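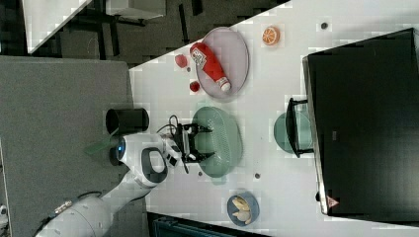 Notebook – Moltholm bench, grippers and cameras
12/06/2022

Purpose: compare the two finger sets on thin-walled items, colander first, and decide which camera view the grasp planner should trust near contact. Carries on from the Jonalstead list, items 4 and 5. Item 6 (door handles) not started.

Setup
Arm, controller and two-finger gripper unchanged from last entry. Table layout is the kitchen set: colander at left center, plate with the ketchup bottle lying on it toward the back, small toy fruit beside the plate, dark blue bowl near the front edge. Layout is not measured between runs. Items go back by eye, so placement scatter is part of the result and should be read that way.

Two finger sets:
A – the stock fingers, flat inner face, no pad.
B – the Flernside fingers, same length, thin rubber pad glued to the inner face.

Controller settings common to both sets: approach from above, slow zone over the last part of the descent, close on current limit. Current limit 665 mA to start. I tried 700 first thing and the colander wall bowed inward far enough that the far rim lifted, so 700 is out for anything with holes in it. It may still be right for the bottle, to be checked separately.

Run notes, set A
Rim grasp, one finger inside and one outside. Closes cleanly when the wrist is square to the rim. With the wrist a few degrees off, the outer finger meets the wall at its corner and walks along until a hole catches it. The catch looks like a good grasp in the current trace: sharp rise, flat top, no creep. Lift then shows the colander rotating about the caught corner. So the trace alone does not separate a good rim grasp from a corner catch. I had assumed it did and wrote as much in the January entry. Correct that entry.

Tried adding a short hold of 207 ms after the limit is reached, then a second reading. The corner catch drops a little in that time and the square grasp stays put. Difference is small but repeatable enough to put a threshold on. Threshold left in the config under a temporary name, do not copy it to the other bench yet.

Run notes, set B
Pads remove most of the walking. They also hide the contact: current rises slowly as the rubber compresses, and the stop point moves depending on how much pad is over holes and how much is over solid wall. Release is worse than A. On opening, the wall sticks to the outer pad for a moment and the colander shifts a few millimeters. Fine for a pick, bad for a place.

Pad on the outer finger has started to lift at the lower corner. Glue, not rubber. Re-glue before next session and let it sit overnight.

Cameras
Overhead view is good for finding things and poor for the last stage. Once the wrist is over the colander, the arm covers a large part of the rim and the segmentation returns a crescent. The fit then puts the center of the oval too far from the arm, always in the same direction, and the size of the error follows how much is covered.

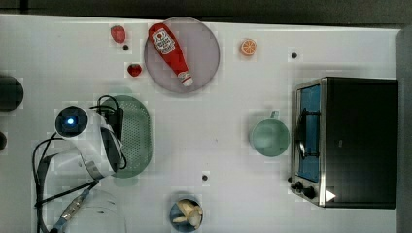 The simple fix is to freeze the overhead estimate before the arm enters the region and run the rest on the wrist camera plus joint readings. I did this by hand for the last set of runs, typing the freeze command at the pre-grasp pose. Corner catches went down for A. No clear change for B, which was not catching much anyway.

The angled side view helps a person judge finger height over the rim but adds nothing to the planner at present. Its calibration is stale. Leave it recording and do not feed it in.

Wrist camera: tested the edge detector from the Paul branch. On solid items it finds the rim in every run I looked at. On the colander it finds hole edges instead. Close up, the perforation fills most of the view, and the holes do not look alike. Some read dark, some read bright, and there is a gray zone between where the contrast goes to nothing. A threshold that picks up the dark ones drops the bright ones, and the reverse. Glare patches take out a few more. The detector then joins whatever is left into short lines along the hole rows and reports them as rim with high confidence.

Blurring before detection suppresses the holes but also softens the real rim, and the estimate wanders. Kernel of 11 px was the best of those tried. Not good enough to keep.
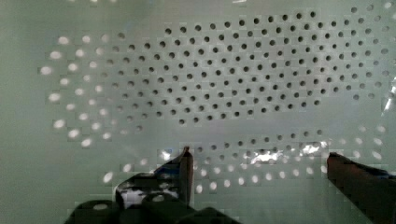 Could the hole pattern itself be used for alignment, instead of being filtered out?
Possibly for rotation, with care. The rows are regular enough to give a direction when plenty of holes are found, but the pattern repeats, so a shift by one spacing looks the same as no shift. Position still has to come from the frozen overhead estimate.

Decision for now
Set A stays on for place tasks, with the hold and second reading enabled. Set B for pick only, after the pad is fixed. Current limit 665 for perforated items on both.

To do
– Correct the January note on current traces.
– Move the freeze command into the pre-grasp step so it is not typed by hand.
– Row direction test on the wrist camera, dark and bright holes handled separately, then merged.
– Lower exposure on the wrist camera and repeat one set of A runs. Change nothing else.
– Bottle at 700, both finger sets.
– Recalibrate the side camera when the bench is next free.

Logs are on the Moltholm share under today's folder. The first two A runs have the wrong finger label in the header.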